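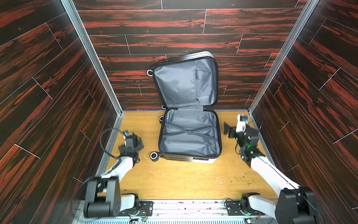
Figure 6. Booth with wood-grain panels, light floor board and aluminum corner posts.

6. Setting up your swimmer account

Every swimmer in the Drilton adult program needs a Skillgate account before the first practice. Accounts from last season do not carry over. Have your pool membership number and an emergency contact at hand.

1. Open the Skillgate sign-in page and select New Swimmer.
2. Enter your name as it appears on your membership card.
3. Type the program code, 3425, and select Join.
4. Open the confirmation email and follow the link in it.

Note: The link works for 12 hours. If it has run out, select Resend on the sign-in page. 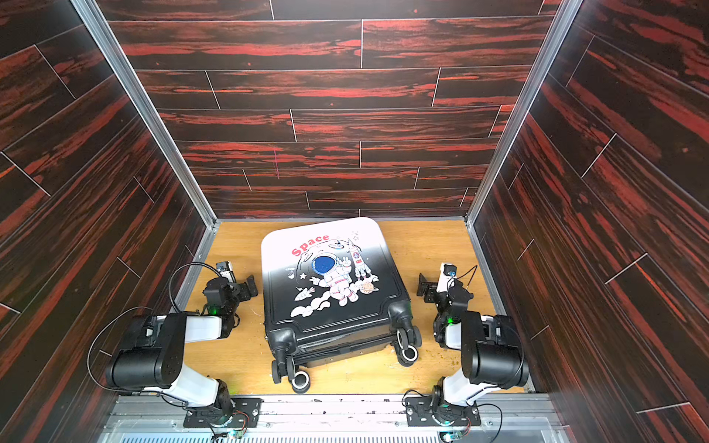
5. Choose a practice group. Group A swims mornings and Group B swims evenings. You can change groups once per month.
6. Enter a recent time for a 100-yard freestyle. If you do not have one, leave the box empty and a coach will time you at your first practice.

Caution: Do not enter meters times in the yards box. The system does not convert them, and you will be placed in the wrong lane.

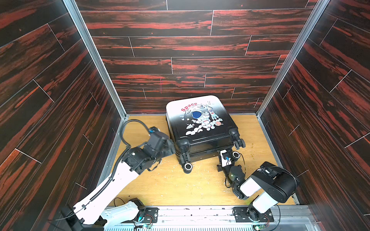
7. Read the waiver to the end and sign it. The Sign button stays gray until you reach the last page.
8. Pay the season fee of $40. Swimmers who joined in September have already been billed and will see a zero balance.

Lane assignments appear under My Practice the next morning. Each lane takes up to 6 swimmers. When a lane is full, you are put on the waiting list for that lane. 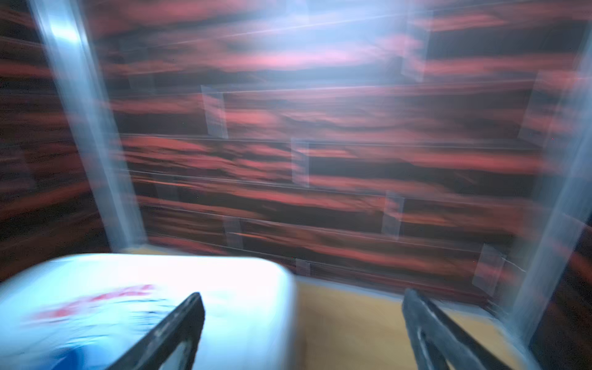
Your account also needs a photo for the front desk. Upload it under Profile, then select Check. The check rejects blurred pictures, and it rejects bright areas that have lost their detail, like the top of the white object in the picture here. Retake the photo in even light and upload it again.

Note: Remove your cap and goggles for the photo.

Last updated October 8, 2025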